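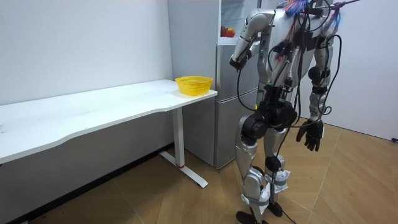
果物コーナー整備の中間報告(リルティエ)

ホーム 活動報告 部屋の使い方 お問い合わせ

ペタンス助成担当 レーカ・カトナ様

こんにちは、リルティエのユディト・スーチです。6月29日現在の進み具合をまとめました。前回の報告が長すぎたと反省しているのですが、今回も書きたいことがたまっていて、あまり短くならない気がします(すみません!)。お茶でも飲みながら読んでください。

まず一番うれしい話から。ピンモントの小部屋、やっと「果物を置いておける部屋」らしくなりました。3月にお見せしたときは、書類箱の間をすり抜けないと壁までたどり着けない状態でしたよね。あの箱は全部ニトライの倉庫に引き取ってもらいました。今は白い机を壁に寄せて、そのすぐ隣に冷蔵庫を立てています。果物はまず冷蔵庫の上の段へ。食べる分だけ、机の角の黄色いかごへ。やっていることはそれだけなのに、部屋の動き方がずいぶん変わりました。

机のこと

机は新品を買う予定でしたが、ソムキアト・クリンホムさんの事務所が引っ越しで手放すものを譲ってくれました。予算表で机に充てていた320ユーロがまるごと浮いた形です。手前の縁がゆるく曲線にえぐれている天板で、最初は「物を置く台なのに、この形はどうなの」という声もありました。でも立ってみると、このくぼみに体がすっと入るんです。壁側まで手が届くので、拭くのが楽! 私はすっかり気に入っています。

天板には薄い汚れや擦れた跡があります。中性洗剤、重曹、メラミンスポンジと順番に試して、落ちるものは落としたつもりなのですが、残った分はもう机の履歴だと思うことにしました。ファンニ・ヴァシュは白いシートを貼りたいと言っています。私は貼らない派です。端からめくれて、そこにまた汚れが入るのが目に見えているので。この件はまだ決着していません。もし貼ることになったら、シート代の扱いをご相談させてください。

かごのこと

黄色いかごは、横が網目になった浅いプラスチックのものです。最初は深い布のバスケットを使っていたのですが、底のほうの桃が知らないうちに傷んでいて、匂いで気づくという悲しい事件がありまして。浅いかごにしてからは、立ったまま中が見えます。水洗いもできるし、色が派手なので「どこに戻すの?」と聞かれることもなくなりました。白い机に黄色って、思っていたよりずっといいです。

置き場所は、冷蔵庫に一番近い机の角に決めました。最初は真ん中に置いていたのですが、そうするとみんな周りに鍵やら郵便物やらを置き始めるんですよね。角に寄せたら、机の広いところが自然に空くようになりました。ただ、角ぎりぎりに置くと、通りがかりに肘が当たります。少し内側に置く約束にしているのに、私が一番守れていません。

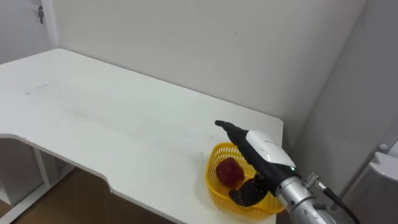

2ページ

かごの中身は、少なめが基本です。赤いものがひとつ入っているだけでも、黄色の上だとよく目立って、つい手が伸びます。たくさん盛るほうが豪華に見えるだろうと思っていたのに、山盛りにした週のほうが残りました。ファンニ・コチシュいわく「山を崩すのは気が引ける」のだそうです。わかるような、わからないような。とにかく、減ったら冷蔵庫から足す、というやり方に落ち着いています。

冷蔵庫のこと

上の段を果物専用にしました。りんごは棚にそのまま並べています。はじめは袋に入れてラベルまで貼っていたのですが、袋の中で何がどうなっているのか見えなくて、結局みんな開けて確かめるんです。それなら出しておこう、と。下の扉の中は各自のお弁当用で、こちらは助成の対象外なので詳しくは書きません(先月の謎のスープについても書きません)。

困っているのは電気代の分け方です。冷蔵庫は果物用でもあり、お弁当用でもあり、助成金から全額出すのはさすがに違う気がしています。半分をリルティエ、半分を利用者の会費から、という案でいま話を進めています。レーカさんのほうで前例があれば、ぜひ教えてください。

それから、上の段の扉。果物を出し入れしている間に話し込んで、開けたままになりがちです。張り紙は増やしたくないので、当番が声をかけることにしました。声をかけると、たいてい「あ!」と言って閉めてくれます。

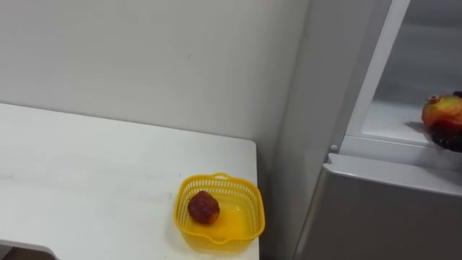 机の角の黄色いかごと、その隣の冷蔵庫。上の段が果物用です。

当番とお掃除

当番は8人で回しています。やることは、かごをさっと洗う、机を拭く、上の段をのぞいて傷みかけがあれば出す。慣れると歯磨きより早いです。傷みかけのりんごは、ソムキアトさんが持ち帰ってジャムにしてくれます。この間のはシナモンが入っていて、パンにのせたらもう止まりませんでした。次にいらっしゃるときに残っていたらお出ししますね。残っていたら、ですけど。

床は、モップより固く絞った雑巾のほうが仕上がりがいいとわかりました。机の脚の足元と、冷蔵庫とのすき間に埃がたまりやすいので、細い柄のブラシを買い足しています。領収書は消耗品の束に入れてあります。

机と冷蔵庫のすき間については、もう少し詰めたいという意見と、今のままがいいという意見があります。私は今のままに一票。ブラシが入らなくなったら、また机をずらすところから始めないといけませんから。前に一度それをやって、腰に来ました。

うまくいっていないこと

正直に書いておきます。果物の仕入れがまだ不安定です。朝市のお店が休むと、かごが空のまま一日が終わることがあります。空のかごを見るとみんな目に見えてしょんぼりするので、早くなんとかしたいところ。別の八百屋さんにも声をかけていて、少量でも届けてもらえるか返事待ちです。

もうひとつ、「ご自由にどうぞ」がどこまで自由なのか問題。隣の階の方が持っていくのは大歓迎なのですが、遠慮して取らない方のほうが多いんです。ヴァシュは名札を立てようと言い、コチシュは声をかければ済むと言い、私は間に挟まれて両方にうなずいています。秋までには決めます、たぶん。

お金のこと

現時点の残額は2842ユーロです。机の分が浮いたので、それを果物代に回してよいか、お返事をいただけると助かります。明細は別紙のとおりで、前回ご指摘のあった交通費の欄も直しました(転記ミスでした。お恥ずかしい)。

これからの4週間

八百屋さんとの話をまとめる。電気代の分け方を書面にする。シートを貼るか貼らないか、いい加減に決める。あと、かごの予備をひとつ買おうと思っています。洗っている間に果物を机へ直置きするのが、どうも落ち着かなくて。同じ黄色が見つかるといいのですが、なければ別の色で手を打ちます。

見学はいつでもどうぞ。来られる前に一言いただければ、りんごを冷やしておきます。

ユディト・スーチ

前の報告 次の報告 報告一覧

お問い合わせ:リルティエ事務局(ピンモント) © リルティエ ページの先頭へ戻る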